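Change the pads before they ask you to

I have looked after hand-held grippers for two years now, and if I could change one habit it would be the way we treat finger pads.

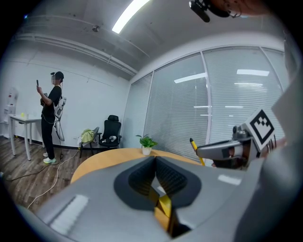

Most of us wait. The pads do their job, the grip feels fine, and then one morning a pen slides and everybody blames the cables or the software. At Lidau we lost the better part of July that way, and I was as stubborn as anyone – I must have checked the calibration on the Arnow unit every day before I thought to run my thumb across the rubber.

So I'm firmly for changing them on a schedule. We do ours after 675 grips, always both pads together, and the whole job takes nearly 10 minutes if you don't drop a screw (I usually do). Brush out the texture first and look at the faces side by side. Then close the fingers slowly, with nothing between them, and see that the tips meet evenly. Friends at Kun tell me this is wasteful, and I do see their point, good pads cost money. But a tired pad costs you a whole day's work, and you only find out in the evening.

I'd say the same about marker plates. Wipe them, check the screws, and please don't pick the tool up by the plate, however handy it looks. We keep a log sheet taped inside the Godard cabinet, and it's getting full, which pleases me more than it probably should.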